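4.2 Do small zipped bags keep a worktop tidy?

The advice to put small things into small bags is repeated so often in household guides that it has almost stopped being a claim. Sabatier treats it as settled. Rullasus goes further and says that a closed container "does half the tidying for you". We could find no test behind either statement, and we began this part of the study expecting little from it.

The Wuna survey gave us 158 replies from people who said they kept at least one zipped bag or pouch on a table, desk or worktop. Most told us the bag helped. That is weak evidence. People who have bought a bag and kept it will tend to speak well of it, and the survey did not ask what the surface had looked like before the bag arrived. Nor did it ask what was in the bag, or when anyone had last looked.

We also had trouble with the word "tidy" itself. In the Zallport diaries it was used for a table with nothing on it, for a table with everything pushed to one side, and once for a table whose contents had gone into a drawer that would no longer shut. A bare stretch of tabletop pleased nearly every diary keeper, even when it was scratched or smudged. Crumbs and specks were mentioned far less often than objects were.

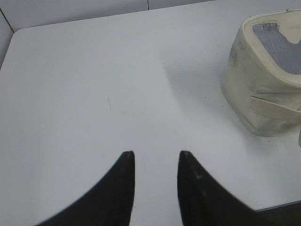
For this reason we scored clear surface and clean surface apart. The two are often run together, and a bag can only help with the first. It may even work against the second, as a thing that stays put is a thing that gets wiped around. Several diary entries say as much, though the writers did not seem to count it against the bag.

Shape matters more than the guides allow. A soft pouch slumps and spreads, and it is hard to stack anything on it or beside it. A box-shaped bag stands up by itself and takes a fixed patch of table. Figure 7 shows one of this sort, cream, with its lid closed and a grey mesh-like panel set into the top. We had supposed that a panel of this kind would help people remember what they had put away. The diaries give no support for that, and we have dropped the idea.

What remains is modest. A bag that stands upright and closes fully makes a group of small things look like one thing. Whether the household has fewer loose items as a result, or has simply stopped seeing them, our data cannot say. Four diary keepers emptied their bags at our request one Wednesday, and all four found something they had since replaced. We would not build much on so few, but it sits badly with the claim that the bag does half the work.

Figure 7. Box-shaped zipped bag, closed, on a white tabletop. 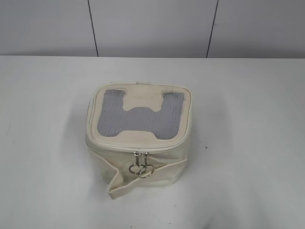

4.3 Drawers and trays

The case for drawers is older and no better tested. Trays at least leave their contents in view, and the diary keepers who used them wrote more often about throwing things out. We take the two together, as most homes in the study had both.

Contact the authors | Copyright Zallport Household Studies | Back to top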